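Securing the workshop and the back door: notes on locks, markings and records

Most thefts from sheds and attached workshops take a few minutes and use tools found on the spot. The measures below are arranged by cost, cheapest first. None requires more than a drill, a screwdriver and an afternoon.

Hasps and padlocks

The padlock is seldom the weak part. On a typical shed door the hasp is held by four short wood screws, and a flat bar behind the plate removes the lot in one pull. Replace the screws with carriage bolts that pass through the door, with a large washer and a nut on the inside. Peen the thread end or use a shear nut. The staple side needs the same treatment.

Choose a padlock with a shrouded shackle. A long exposed shackle gives bolt cutters room to work. If two or more outbuildings are locked, buy the padlocks keyed alike, and keep the key code card indoors and away from the spare.

Graphite powder is suitable for pin tumbler padlocks kept outside. Household oil collects dust and will stiffen the pins over a winter. Apply the graphite in May and again before the first frost.

Hinges

Outward-opening doors have exposed hinge pins. There are two fixes:

Fit hinges with non-removable pins (a set screw in the barrel, reachable only when the door is open).

Fit security studs. Drill the hinge edge of the door, drive in a steel stud, and drill a matching hole in the frame. When the door is closed the stud carries the door even if the pin is out.

T-hinges on sheds should be bolted through in the same way as the hasp – at least one bolt per leaf, with the nut inside.

Strike plates on house doors

The strike plate supplied with most deadbolts comes with screws too short to reach past the jamb. Remove them one at a time and substitute three-inch screws that reach the stud. Drill a pilot hole first. Do not angle the screws toward the outside face, as the jamb will split. Check afterward that the bolt still throws fully. A bolt that stops short of full extension can be pushed back.

Windows

Workshop windows are best covered on the inside with frosted film. It admits light and hides the bench. Curtains are less useful, being left open most of the time. A sash window can be pinned with a nail through a sloping hole where the two sashes overlap. Use a nail slightly thinner than the hole so that it lifts out by hand from the inside. Do not pin any window that serves as an escape route from a bedroom.

Marking tools

Engraving is more durable than paint and more legible than ultraviolet pen, which fades in sunlight. Mark each tool in two places, one obvious and one concealed. The concealed mark goes under a battery, inside a guard or beneath a rubber grip. Leave the housing screws alone if the tool is under warranty.

Use a short personal code. A full name and address tells a thief where the other tools are kept. Bjarke Kjærgaard, who wrote in after the last version of these notes, stamps 1630 on every chisel tang and wrench and keeps the number on file with his insurance papers. Letter punches of 1/8 inch are adequate for hand tools. Hardened faces will not take a stamp – use the handle or the shank.

The inventory

A recovered tool can be returned only if someone can show whose it was. For each item record the maker, model, serial number, mark, and price paid. A printed sheet is sufficient. Anneli Manninen's list for a one-car garage ran to 66 entries and took an evening; she had expected half that number. Store one copy outside the house.

Photograph the serial plates in daylight with the flash off. Flash reflects from foil labels and obliterates the digits.

Lighting

A motion-sensor lamp should be mounted out of reach and aimed down, across the approach to the door. Aimed outward, it dazzles the neighbors and leaves the doorway in shadow. Set the duration to 2 minutes and test the range by walking across the sensor's field, since a passive infrared sensor responds less readily to someone walking straight at it. Clean the lens twice a year. Cobwebs are the usual source of false triggers.

Items left in the yard

Ladders should be chained to a wall bracket, horizontally, with the chain through the rungs. Spades and pry bars go inside. Trash carts give a step up to low roofs and are better kept away from the wall.

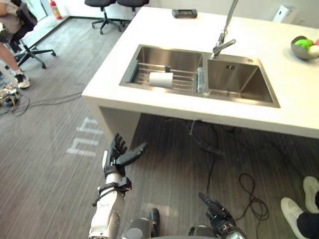 Spare keys should not be kept under pots, on door frames or on a hook visible through the glass. A wall-mounted key box is acceptable if it is fixed into masonry with the supplied anchors and the code is changed after each person who has used it no longer needs it. Wipe the buttons at the same time, as wear and grime show which digits are in use.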